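Hedon busca ingeniero o ingeniera de software de control y percepción

Publicado el 16/7/19

En Hedon desarrollamos el software que mueve parejas de brazos robóticos en tareas con tela: coger, extender, doblar y dejar en su sitio. No fabricamos los brazos. Nuestro trabajo es la planificación de trayectorias, la estimación del estado de la prenda y las herramientas con las que se graban y revisan los episodios. El puesto es para el equipo de Grutport, con viajes cortos a la oficina de Warnunwood.
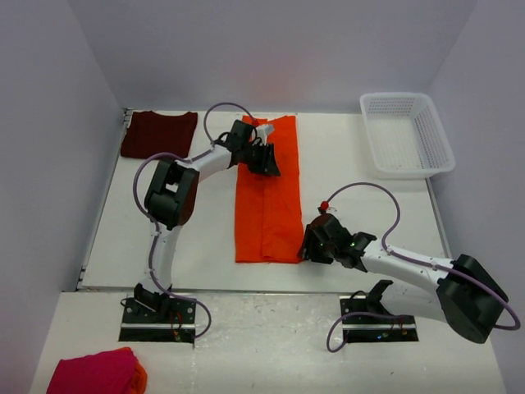 ¿Hace falta experiencia previa con materiales deformables?
Se valora, pero no se exige. Es suficiente haber programado control o planificación para un manipulador real y saber explicar qué falló y cómo se corrigió.

Tareas del puesto
- Mantener el planificador bimanual Xu, escrito en C++ con una capa de Python, y en particular la comprobación de colisiones entre los dos brazos.
- Mejorar la selección de puntos de agarre. La biblioteca de pruebas tiene 1226 episodios etiquetados y crece cada mes.
- Reducir el retardo entre la percepción y el control. El bucle de control corre a 500 Hz y la estimación de la prenda va bastante más despacio.
- Escribir pruebas de regresión que se puedan lanzar en simulación y en la celda.
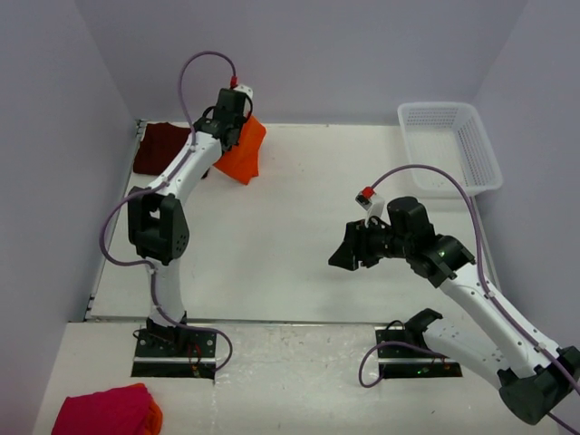

Celda de dos brazos: el izquierdo sujeta una tela naranja; la pinza derecha está libre.

Requisitos
Buen nivel de C++ y Python, cinemática y costumbre de trabajar con registros de datos largos. Inglés suficiente para leer documentación técnica. El título no es determinante - miramos antes el código.

Condiciones
Contrato indefinido, jornada completa y 22 días laborables de vacaciones. Dos días por semana se puede trabajar a distancia; el resto se pasa junto a la celda. La incorporación está prevista para febrero.

Para presentarse, envíe el currículum y una muestra de código propio desde el formulario de empleo. El proceso tiene 3 fases: llamada, ejercicio práctico y visita a Grutport. Respondemos a todas las candidaturas.

Comentarios

rmk_control
¿El ejercicio práctico se hace en casa o allí?

Hedon Empleo
En casa, con datos grabados. Lleva unas tres horas.

pinza22
¿Aceptan candidaturas desde fuera de la UE?

Hedon Empleo
Sí, siempre que haya permiso de trabajo en la fecha de incorporación.

tornillo_sinfin
Me presenté el año pasado y contestaron enseguida. Vuelvo a probar.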